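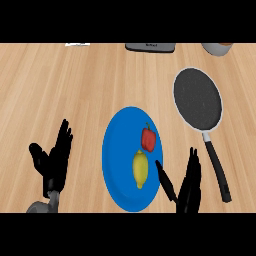

종이 트러스교 하중 실험 보고서
구조역학 기초 프로젝트, 8조 (조장 한길수)

우리 조의 주제는 같은 재료로 만든 워런 트러스와 프랫 트러스 중 어느 쪽이 더 오래 버티는가였다. 책에서만 보던 부재력 계산을 손으로 만든 다리에 직접 걸어 본다니, 시작 전부터 다들 들떠 있었다!

1. 제작
두 모형 모두 경간과 높이를 똑같이 맞추고 판지를 겹쳐 붙여 부재를 만들었다. 모형 이름은 워런형이 릴로라(Rilora), 프랫형이 반살(Bansal)이다. 반살의 무게는 227g이었고 릴로라는 그보다 조금 가벼웠다. 거싯판 모양을 두고 이틀을 다퉜는데 결국 육각형으로 갔다.

2. 재하
경간 중앙에 바구니를 걸고 모래를 조금씩 부었다. 릴로라는 1446g에서 상현재가 옆으로 휘기 시작했고 3924g에서 무너졌다. 딱 소리가 나는 순간 조원 전체가 환호했다(옆 조에 죄송합니다). 반살은 더 일찍 끝났는데, 부재가 아니라 하현재 쪽 접착면이 먼저 떨어졌다.

3. 고찰
손계산으로는 중앙부 상현재의 압축력이 가장 컸고 릴로라의 좌굴 위치도 거기였다. 계산한 자리가 그대로 휘는 걸 보니 정말 신났다. 다만 반살은 접착 불량이라 두 형식의 우열을 말하기 어렵다. 12월 발표 전까지 접합부를 보강해 다시 재하할 계획이고, 횡브레이싱을 넣은 세 번째 모형도 도면을 그리는 중이다.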